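Artists' Books & Installation > Exhibitions and Biennials
Tagged: book works, duos, small biennials, attribution

Who wrote the Sotley handbook?

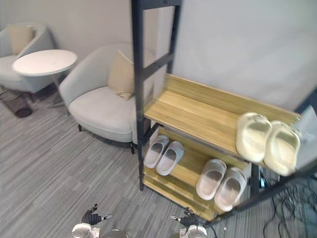

btamihana
08/02/2020
I keep seeing the Sotley handbook credited to the duo Sarantis, and I don't buy it. The gallery sheet at Utden listed it as "text and object by Sarantis." The object, fine. But the text reads like one person at a kitchen table, and neither half of Sarantis has published a paragraph before or since. Has anybody here seen the first printing?

rornotau_fan
I have one of the 50. The colophon says Sarantis, full stop. What more do you want?

btamihana
I want to know who typed it. A colophon is what the people paying the printer decided to put there.

pulpandglue
The first printing has 2 colophons, one inside the back cover and one under the flap of the slipcase. The flap one says "words: A.M." I always took that to be Ataahua Mudgway, who was doing wall texts for Rornotau in those years.

rornotau_fan
Initials. Great. My uncle is A.M. too.

pulpandglue
Did your uncle write wall texts for Rornotau?

hal_offset
I helped hang the Utden show and I'd be careful with all of this. The handbook was supposed to be a prop. It sat on a lectern and visitors were meant to follow the instructions in it, which mostly sent you back to the lectern. Then people started asking to buy it and suddenly it was "the work." The credit got sorted out after that, in a hurry, and I doubt much thought went into it.

btamihana
So you're saying the printed credit is later than the text? That's sort of my point.

hal_offset
I'm saying I don't know, and I was there. The version on the lectern was photocopies in a ring binder. No names on it at all that I remember.

quarto_less
Does it matter? The whole biennial was three rooms and a corridor. Half the labels were wrong. I think we're building a mystery out of bad paperwork.

btamihana
It matters if the second edition goes out with the wrong name on it. The announcement for that calls it "a collaboration in the fullest sense," and I have never seen that phrase used where the people involved agreed on who did what.

rornotau_fan
Or it was a collaboration. Those exist. Two people can make a book and a third can tidy up the commas.

pulpandglue
Chapter 3 has ten pages on how to return a borrowed ladder. Those are not tidied commas. It has the same long sentences as the Rornotau wall texts, and the same habit of starting over halfway through.

hal_offset
OK, the ladder chapter was in the binder. I do remember that one, because we'd lost the ladder.

quarto_less
Still not evidence of who wrote it.

btamihana
Agreed, and I'm not claiming it is. I've written to the publisher asking what they have on file. If they send me the press release again I'll post it so we can all enjoy it.

14 replies · 3 shares

Comments

papercut_d: I bought the reprint on the strength of the ladder chapter. Didn't know the credit was in question.

ms_lectern: Mudgway gave a talk in May and was asked about Sotley. The answer was "I was around." Make of that what you like.

rornotau_fan: "I was around" is what I'd say too if I hadn't written it.

Beverley Tamihana: Original poster here, on my other login. No reply from the publisher yet. Could pulpandglue post a scan of the slipcase flap?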